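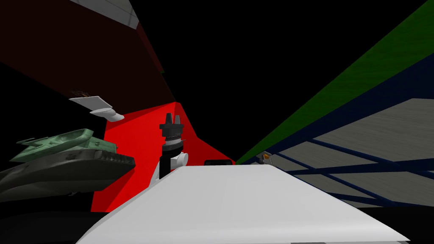
A black gripper in front of a red wall. Computer picture.

Kids' Corner > Money > Big Words Made Small > What is a takeover?

What happens when one company buys another?

You hear it on the news. "Company A has bought Company B." But how do you buy a whole company? It doesn't fit in a bag.

OK, start small. Say Soledad Retamal has a bakery called Paredes. She owns all of it. Every oven, every spoon, the sign on the door. If someone wants to buy Paredes they go to Soledad and make an offer. She says yes or no. Easy.

Big companies are trickier. Lots of people own them together. Each one owns a share – a little slice of the company. Some people have one slice, some have loads.

Let's make it a toy company. Hidinard has 500 shares. Fermín Ibarra has some, Gisela Gallardo has some, and lots of other people have the rest. Now a bigger company, Dusmont, wants to buy Hidinard. What does it do?

It makes an offer. Each share costs $8 in the shops – well, not shops, the place where shares get sold is called a stock market. Dusmont says it will pay $2 more for every share. So $10 each. Why more? To get people to sell!

Then the owners decide. Fermín might say yes please. Gisela might say no, I think it's worth more than that. If Dusmont gets more than half of the shares, it can usually make the big choices. That's called having control. Buying control is called a takeover.

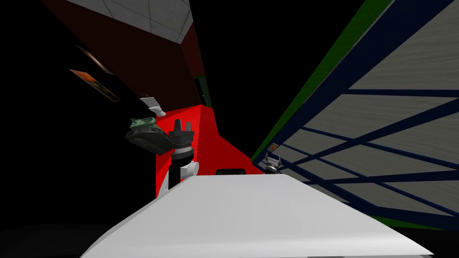 Gripper with two fingers pointing up, and a big white surface.

Friendly or not?

Sometimes the bosses of both companys like the plan. Friendly takeover. Sometimes the bosses of the smaller one say no way, and the buyer asks the share owners anyway. Hostile takeover. Nobody is fighting, it's just a grumpy word.

A merger is a bit different. Two companies join up and become one, sometimes with a new name. Dusmont and Hidinard could turn into Sorkadix. New sign, new website, new pens.

What about the people who work there?

Depends. Jeptoo Ogola paints the toys. After the takeover she might have the same desk, same job, new name on her pay slip. Or she might move to a different team. Sometimes jobs get cut – maybe there were two people doing the same thing and the new owner only wants one. That part can be sad and worrying for families.
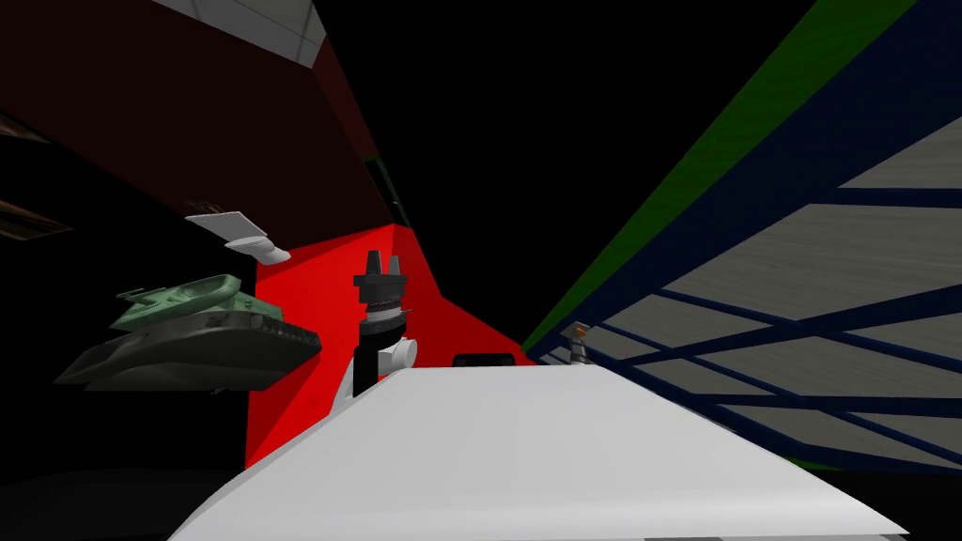
One gripper up close, a tiny one far away.

Can anyone say stop?

Yes. The government can check big deals. If one company bought every toy maker in teh country it could charge whatever it liked, and you'd have nowhere else to go. So the people checking can say no, or say yes but you have to sell a bit of it first.

Words to know

Share – a slice of a company
Offer – the price a buyer says it will pay
Takeover – getting control of a company
Merger – two companies joining into one

Try it: cut a sheet of paper into squares. Those are your shares. Give them out to your family, then try to buy back more than half with raisins. See who wants extra.

Written by Ilham Fahmy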